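仿真画面看了一个月，说说我们仓库上机械手的事

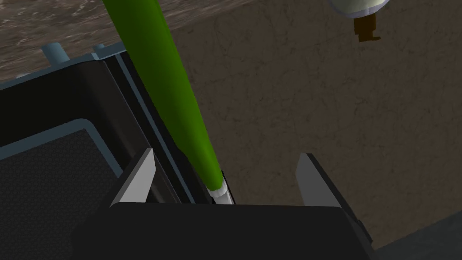 仿真里的夹爪视角，两指张开，左边是黑色的箱子，绿色长条斜靠在箱边。

二月份开始，我每天上班的前半段都在看这种画面。以前这个时间我在三号线分拣台上站着，手里拿的是真东西。

先交代一下背景。我在Padstead的一个拣货仓干了六年，做的是把散件从料箱里拿出来，按单子放进另一个箱子。仓里登记的品种有2888个，大到整桶的清洁剂，小到一支笔芯。去年年底公司跟Sleiman签了合同，要在三号线装机械手，项目内部叫Dura。三号线原来一个班26个人，我是其中一个。

装机之前先做仿真。Sleiman那边把料箱、台面和一部分货品建成模型，让夹爪在电脑里先抓，抓得差不多了再上真机。他们需要有人告诉他们哪些抓法在现场不行，就从我们班里抽了3个人：我、Femi Nwachukwu，还有Bukola Haruna。抽人的时候没有考试，主管Oona Savolainen拿着排班表问谁愿意去，我们三个说愿意，就去了。

工作内容说起来很简单。屏幕上放一段夹爪抓东西的过程，我们看完打分，写一句理由。比如绿色的这种长条，一头粗一头细，细的那头还有个白色的小端头。夹哪里、从哪个方向下去，人手拿的时候不会想，伸手就拿了。写成文字就很费劲。我第一天写的理由全是“这样不顺手”，Sleiman派来的工程师Ayodele Dauda看了以后问我，不顺手是什么意思，是角度不对，还是太靠近箱壁，还是夹的位置离重心太远。我想了半天，说都有一点。后来他给我们做了个表，勾选加填空，速度才上来。

第一批要过的条目是511个。我们三个人看了将近整个二月。Femi看得最快，他以前是叉车司机，对距离很敏感，夹爪离箱壁多近他一眼就有数。Bukola写理由写得最细，她会写到“夹起来以后如果转身，尾端会扫到旁边的隔板”。这些在分拣台上大家都知道，新人来了老员工拍一下他的手，他就记住了，从来没人写下来过。

有一点我一开始很不习惯，就是仿真里的东西看着不像货。颜色太亮，表面太光，地面又是一大片棕色的纹理，像石头又像水泥。我们仓库的地是灰的，刷过漆。我问Ayodele为什么不做成我们仓库的样子，他说背景和颜色会换来换去，免得程序只认得一种地面。道理我听懂了，不过看久了眼睛还是累。后来我们自己商量，看四十分钟就起来走一圈，Oona也同意了，写进了排班。

再说说大家关心的事，就是人怎么办。

公司开会的说法是三号线不裁人，机械手先接夜班里重复最多的那部分，人转到复核、补货和异常处理。到现在为止确实没有裁人。可是变化还是有的，我把知道的写一下。

第一是夜班补贴。夜班的人少了，拿补贴的人也就少了。Temitope Nwosu跟我同一年进来，一直上夜班，因为白天要接孩子。转到白班复核以后，基本工资没动，补贴没了，接孩子的时间也要重新安排。她跟主管谈过两次，现在是隔周上晚班，算是折中。她说能接受，但是如果一开始就有人问过她，可以少折腾一个月。我觉得她说得对。

第二是身体上的。我的右手腕以前到下班就发酸，现在好多了，换成脖子不舒服。椅子是后来才换的，刚开始用的是会议室的折叠椅，坐三个小时就受不了。要是你们单位也搞这个，椅子的事早点提。

第三是说话少了。分拣台上人挨着人，一边干一边聊，一个班过得很快。看屏幕要戴耳机，三个人三张桌子，半天说不了几句。中午回三号线那边吃饭，有时候插不上话，他们聊的是早上哪个箱子又卡住了，我不在场。有个同事开玩笑，问我是不是在教机器抢他的饭碗。我知道是玩笑，当时也没想好怎么回。

这个问题我后来想过几次。我们不去看，Sleiman也会找别人看，找来的人没在台上站过，写出来的理由多半不对，机器上线以后出的错还是三号线的人来收拾。这是我给自己的理由，说服力有多少我不敢讲。公司在Taston的另一个仓也要装，听说那边没有从班里抽人，全部由外面做，结果怎么样还要等。

另外有件事我想记下来。原来在三号线，一个人干得好不好主要看件数，墙上有块屏，实时更新。看仿真以后件数这个指标对我们三个不适用了，可是系统里没有别的指标，第一个月我的绩效栏是空的。空的就没有绩效奖。Oona帮我们补报了，按前三个月的平均数发，钱是到账了，但是今后怎么算还没有定。我建议的办法是按时长，Femi觉得应该按条目，Bukola说按哪个都行，写清楚就好。

真机定在下个阶段装，先装一台，旁边留一个人的位置。Ayodele问我愿不愿意站那个位置，负责在它抓不起来的时候接手，并且把原因记下来。我答应了。站着干活我习惯，脖子也能歇一歇。

第二批仿真条目已经发过来了，里面软包装多，比长条的东西难看懂。Temitope说想来试试，已经跟Oona报了名，等排班。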